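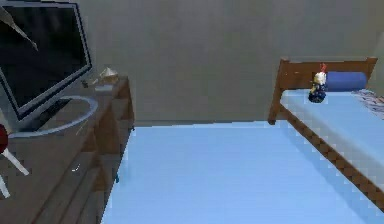 The simulated bedroom from the demo, with the TV on the dresser and the toy rooster over on the second bed.

I went to the Sarier open day in October mostly for the free coffee, and ended up spending most of the afternoon at the Pasance station. Pasance is their home robot simulator, and they let visitors sit down and play with it for as long as the line allowed (mine was short, lucky me!).

You pick a room, pick a chore, and watch the thing try. My room was the bedroom, and I liked it right away. The dresser has a nice wood grain, the TV has a proper glossy black screen, and somebody put real love into that little rooster with its red comb. The light blue mattresses are another story. They're flat slabs of color, no wrinkles, no stitching, and the edges get stair-steppy along the wooden rail. For a package that costs 2000 dollars a seat I'd like a bit more fabric in my bedding, but the guide at the desk told me looks come second to speed, and it did run smoothly on a pretty ordinary laptop.

The menus took me a while. There are 17 chores in the starter pack and the names are short to the point of being cryptic, so I kept clicking the wrong one. Resetting a room is one key, though, and I leaned on that key a lot.

I also tried Drestari, the rival program they had set up across the hall for comparison, which was brave of them. Prettier rooms, much fussier controls. I gave up on it after 3 tries.

If you teach a club or just like tinkering, get the 70 dollar hobby license and skip the big one. Same rooms, fewer export options. Parking at Sarier is awful, by the way, so take the bus.

Four stars from me.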